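Home | Cells | Gallery | Spares | Contact

Cekgate two-arm cell – setting up and looking after it

Quick page, more notes than gallery at the moment. People keep asking how we keep the Cekgate cell running between jobs so I've written down what gets done and in what order. Two arms, one white table, clothing work mostly. Written in a rush between shifts, will tidy when I get a minute. Ashok Yadav did most of the original setup and the bits about cable slack are his, nearly word for word.

Morning start

Power on left arm first, then right. Let both find home before touching anything on the table. If one stops short of home, don't push it by hand – switch off, check nothing is leaning on it, switch on again. Nine times in ten it's a cable.

Wipe the table. Dry cloth, no spray. Spray leaves a film and denim drags on it, then the fingers end up fighting the cloth.

Check finger pads. Press with a thumbnail. If the mark stays, change them. We get almost 300 runs out of a pair on trousers, a lot fewer if there's buckles and zips involved. Spares are in the Vatley drawer, not the Kaushik drawer, whatever the label says.

Cables

This is where most of the trouble comes from. The loops need to be long enough for full reach and short enough that they don't flop across the work. Ashok's rule: send the arm to the far end of its reach, leave a hand's width of slack, tie it there. Then bring the arm all the way home and look again. If the loop touches the table, it's too long.

Don't tie to a joint. Tie to the segment either side. We lost a gripper cable in March from a tie sat right on the wrist, chewed through the outer in a couple of weeks and then the gripper started dropping out whenever the wrist turned. Took most of an afternoon to find becuase it tested fine standing still.

Gripper lead wants its own slack, seperate from the main loop. Wiggle test: hold the lead near the housing, move it gently side to side, watch the reading. Any flicker, swap it.

Gripper housings

Screws on the white housings work loose. Check weekly, small hex key, snug and no more. It's printed plastic on ours and the threads will go if you lean on them. I've stripped two. Thread lock – the weak one – a dot per screw.

If the fingers close crooked, don't bend them back. Take the housing off, look for fluff. Denim sheds like mad and it packs in behind the slide. Soft brush, then air at low pressure, then work the fingers open and shut by hand a few times before putting it back together.

Grip force

Started at the Sidero default, far too hard for woven stuff. It held, but it left marks and pulled threads. Came down in steps of 8 till it slipped, then went back up one. Ended on 32 for belts and 200 for the calibration block, which is the only hard thing we ever squeeze. Write the number on the sheet if you change it. Please. The next person on shift has no way of knowing.

Belt checks

Belts are our go-to after any gripper work. Thin, bendy, has to be picked up at one edge and kept hold of while the other arm keeps the waistband steady. If a gripper is out by even a bit you find out straight away. Jeans go down flat, waistband to the front, legs going away from you, smoothed out by hand. Belt through the loops before you start, buckle near the middle.

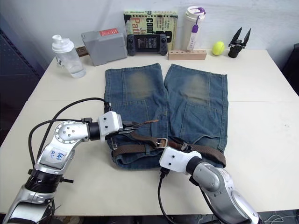 Run it slow the first few times. Half speed, hand near the stop. Things to listen for are a click at the wrist (loose screw) and a sort of buzz when the fingers are closed and holding (force set too high, or a pad worn through). Neither one gets better on its own so stop and sort it there and then.

Swap sides after that. Left holds, right pulls, then the other way about. For ages we only ever tested one way round and missed a lazy right gripper completely. It could hold fine, just couldn't pull.

If the tail slips out:
– pads first
– then force, up one step
– then check the arm is coming in square to the belt and not from above
– then call Ashok

Marking up

Arms and segments get a handwritten label. If you swap a segment, the label goes with the part, and the swap goes in the log with it. We had a muddle where the log and the arm disagreed and someone fitted the wrong offsets, arm came down a good finger's width off. No damage, bit of a fright. Marker fades so go over it when it gets hard to read.

End of day

Both arms home, grippers open. Never leave them closed on cloth overnight, pads take a set and then you've got a flat spot. Clothes off the table and folded. Loose leads on the floor get coiled and put up, the chair wheels have already had one.

Feel each joint with the back of your hand. Warm is fine. If one is a lot warmer than the same joint on the other arm, note it and tell somebody. That was the first sign of the bad elbow bearing, we had it written down three days running before anyone joined the dots (me included).

Spares to keep in

Finger pads, two pairs per arm. One gripper lead. One complete housing with fingers already fitted, so you can swap and mend the old one on the bench later. Cable ties, the soft sort. Hex keys – put them BACK.

Elbow strip-down notes still to come, they're on paper and my writing's awful. If anything on here is wrong or you do it a better way, leave a note on the bench.

Last updated: March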